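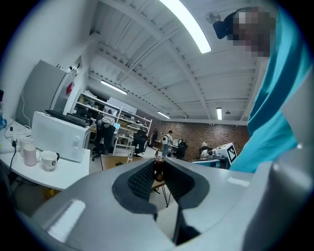
Checking a hand-held gripper before a recording session

Filed under: Workshop Practice / Robotics / Guides

This procedure covers the check made on a hand-held gripper before any demonstrations are recorded. It applies to two-finger tools with textured pads. Allow 14 minutes for a tool you know and longer for one that has come back from repair.

Before you start

Take the tool's log sheet and a lint-free cloth. Switch off recording. A check carried out with the recorder running leaves stray clips in the session folder, and these have to be removed by hand later.

1. Inspect the pads

Open the fingers fully and look at both pads under a bright lamp. The pattern should be even from edge to edge. Wipe off dust with the dry cloth. Do not use solvent on the pads. If one pad is worn smooth at the tip, replace both — a mismatched pair will turn thin objects as they close.

2. Check the travel

Close and open the fingers 10 times at a steady pace. They should meet squarely and return to the same open position. Note any sticking on the log sheet, even if it clears.

3. Check the camera

Wipe the lens. Confirm that both fingertips are in view with the fingers open and closed. The mount must not shift when pressed lightly with a thumb. If it does, tighten it and repeat the calibration before going further.

4. Check the space

Walk the route the operator will take. Move trailing cables, close drawers and push chairs in. Drinks stay off any surface used for the task. Everyone in the room must know that recording is about to begin and must have agreed to it. Faces are blurred before the files leave the site.

5. Record a test clip

Pick up and put down one task object. Play the clip back in full. Reject it if more than 2 frames are missing, then restart the recorder and try again.

Signing off

The person who did the check initials the sheet. A second person signs for the space. At Keslow these are normally Inna Zakharchenko and Rostyslav Nazarenko, but anyone trained on the tool may do either part. One person may not do both.

A check is valid for one session. Repeat steps 2 and 3 if the tool is dropped, however lightly, and write the time of the drop on the sheet. Completed sheets go in the Tostport folder — the February revision has 13 lines, and older blanks should be thrown away.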